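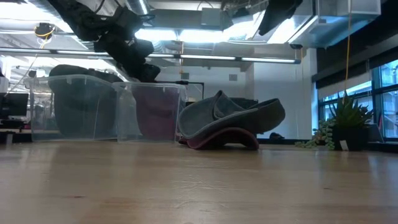 Cap sorting setup, two caps in the bins and two still on the table.

Kenley project, teleoperation working group
Minutes of the July meeting, start 10:30

1. Minutes of the last meeting
Accepted with one correction: the task name is "caps to bins", singular "cap to bin" was a typing mistake.

2. State of the recording
The target for this task is 400 demonstrations. 300 are saved and checked. The operators said that the grey cap is harder to take when it lies on top of the maroon one, because the brim is tilted and the fingers slide on it. It was agreed that the operator takes the upper cap by the crown whenever this is possible. If the grip fails two times, the episode is stopped and marked as failed.

3. Starting positions
There was a long discussion on whether the bins should be moved between episodes. Decision: bins stay at the back left, side by side, for this batch. The pile of caps is made again by hand every time and may be different. The plants stay on the table.

4. Remote control delay
Barbu reported a short delay between the hand of the operator and the gripper, mostly in the afternoon. Sarkine will send a new version of the control software. Until then, please move slowly above the bins.

5. Operator training
New operators make 30 practice episodes before their data is used. The Plukari guide has to be updated, the part about releasing the cap is still missing.

6. Other points
Episode 1863 from the previous task has no end label. Barbu will check it.

Open actions: guide text (Plukari), software version (Sarkine), label check (Barbu).

Meeting closed at 11:40.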